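Training a grasp success predictor from logged bin attempts

This tutorial covers the procedure we use to train a grasp success predictor on a single arm and a single bin. The method was worked out by Fereshteh Karimi and Hélder Henriques as part of the Ganament project. It assumes that you already have a calibrated fixed camera, a working motion planner, and a gripper that reports finger width.

Step 1. Define the action

Each attempt is a top-down grasp with four parameters: x, y and z in the bin frame, and one rotation about the vertical axis. Do not add tilt at this stage. With 1,000 attempts the data will not cover a six-parameter action, and the predictor will learn to ignore the two extra angles.

Clip x and y to the bin floor minus the half width of the open gripper. The sloping walls make the usable area smaller than the rim suggests. Measure the floor itself.

Step 2. Collect the random set

Run 300 attempts with x, y and rotation drawn uniformly. Most will close on nothing. Keep them all. A predictor trained only on attempts near objects gives high scores to bare floor.

For each attempt, save the following:

pre-grasp image, taken before the arm enters the bin
commanded action
finger width after closing
finger width after lifting
post-lift image, taken with the arm clear of the bin

Use a mixed set of objects: rigid and soft, shiny and matte, at least one that is translucent. Rearrange the bin by hand after every 2 hours of running. Objects drift toward the walls and pile up against each other, and the random set becomes unbalanced if they are left there.
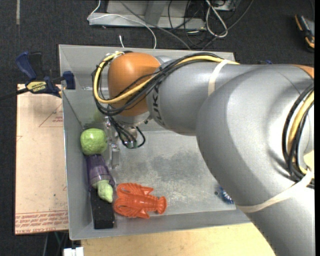 Step 3. Label the attempts

An attempt is a success if the finger width after lifting is above the empty-close value and the post-lift image differs from the pre-grasp image by more than the threshold. Both tests are needed. Finger width alone misses thin objects, and image difference alone counts an object that was pushed and left in place.

Set the threshold from 200 pairs of images taken with no motion between them. Take the largest difference in that set and double it. If the room lighting changes during the day, collect the pairs at several times of day. Chathurika Sheikh's labeling script (label_width_diff) writes the two test results to separate columns, so disagreements can be sorted and checked by eye.

Step 4. Train and resample

Crop the pre-grasp image around the commanded x and y, rotate the crop so that the gripper axis is horizontal, and feed it to the network with z as a scalar input. The output is one probability. Use cross-entropy loss and weight the two classes equally.

Collect the remaining 700 attempts with the predictor in the loop. Sample 200 candidate actions per image, score them, and pick one with probability proportional to its score. Always taking the top candidate fills the log with near copies of one easy grasp. Retrain after every 100 attempts.

Step 5. Evaluate

Hold out whole objects. A random split of attempts puts the same object in the same pose on both sides, and the resulting accuracy is too high to be useful. Report results separately for grasps near a wall and grasps in the open floor area. In our runs, wall grasps remained the main source of failure after the last retraining, mostly from fingers touching the slope before reaching depth.

Known problems

Cable slack at the wrist limits rotation. Check the full range by hand at low speed before starting an unattended run, and reduce the rotation limits in the config if the loop pulls tight.

Calibration shifts if the bin moves. Clamp it, and repeat the corner check each time the bin has been emptied.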